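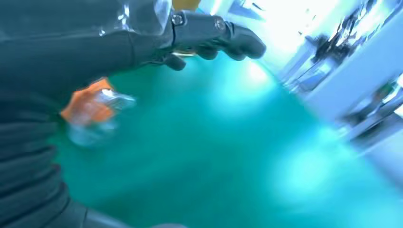 Freezing sweet corn: do you blanch or not?

Home Garden Kitchen Swap Search

Posted in August by cornsilk_and_sorrow, Urnley Kitchen & Garden Board

Okay, the Echeverría stand out on the county road has corn again and I lost my head a little. They had a sack of 24 ears for 12 dollars and I bought it without thinking about where any of it was going to go (there are two of us in this house and one doesn't like corn). We've eaten it boiled, we've eaten it grilled, I made chowder in August like a crazy person, and I still have most of a sack sitting on the porch.

So I want to freeze the rest. My mother blanched everything. My aunt cut it raw off the cob, bagged it and never looked back, and the two of them argued over it every summer of my childhood. I never paid attention to whose was better, I was a kid and I put butter on it. What do you all do?

The variety is Deda if that matters. It's the pale yellow one, really sweet, kind of a thin skin.

---

biscuitweather wrote:
Blanch! Five minutes in boiling water on the cob, then straight into a sink of ice water until it's cold all the way through, THEN cut. I did it raw one year and by the holidays it tasted like the cardboard the freezer pops come in. The cold part matters as much as the hot part. Stick your finger in where you snapped the stem, if it's still warm in there it's still cooking.

---

pondside_lou wrote:
I've done raw for 18 years and I've never had cardboard corn. I think people blame the no-blanching when it's really air in the bag. Cut it, spread it on a cookie sheet, freeze it hard, then bag it and press it flat so there's hardly any air left. You get loose kernels you can pour out by the handful. When you blanch first you end up with a wet brick.

Also who wants to boil a giant pot of water in August.

---

biscuitweather wrote:
It's only a brick if you don't dry it! I roll the ears in a dish towel before I cut them. And I do my boiling outside on the camp stove, so the kitchen stays fine.

I believe you on the raw, but how fast do you eat it? If it's gone by Thanksgiving I don't think it makes much difference. I'm still eating mine when the new corn comes in.

---

pondside_lou wrote:
Fair, ours rarely makes it past New Year's. My kids put it in everything, including boxed mac and cheese, which I have stopped commenting on.

---

third_shift_gardener wrote:
Jumping in to say the sweet varieties like Deda hold up either way, in my experience. What doesn't hold up is corn that's been on a porch. How long has it been out there?? Get it in the fridge tonight with the husks on even if you don't get to the freezing until tomorrow.

And save the cobs! Simmer them with an onion and a bay leaf and you've got the best soup base there is. I freeze that too, in yogurt tubs.

---

cornsilk_and_sorrow wrote:
Uh. Since yesterday. It's all in the fridge now, I had to take the milk out to fit it, so the milk is in the cooler and the cooler is on the porch.

Did not know about the cobs, I've been throwing them in the compost this whole time.

---

mildred_the_chest_freezer wrote:
I'm going to be the odd one out and say neither. I cut it raw and cook it in a skillet with butter and salt for a few minutes, let it cool, and freeze it like that. You get all the milky stuff off the cob and it comes out tasting like creamed corn without any cream. Takes up less room too. I label mine with masking tape, since the marker always rubs off the bags.

Koltenari Hardware has the wide-mouth freezer jars back in if anybody's been looking, bottom shelf by the canning lids. Leave some headspace or they'll crack on you, I lost a whole batch that way.

---

biscuitweather wrote:
Oh no, now I want to try the skillet one.

---

pondside_lou wrote:
It sounds good but that isn't frozen corn, that's a frozen side dish.

---

cornsilk_and_sorrow wrote:
I'm going to split it. Half blanched, half raw, and one jar of the skillet kind. I'll label them and pull some out in the winter and report back, if I remember this thread exists. Starting after supper, which is corn.

Last updated: August, 9:40 pm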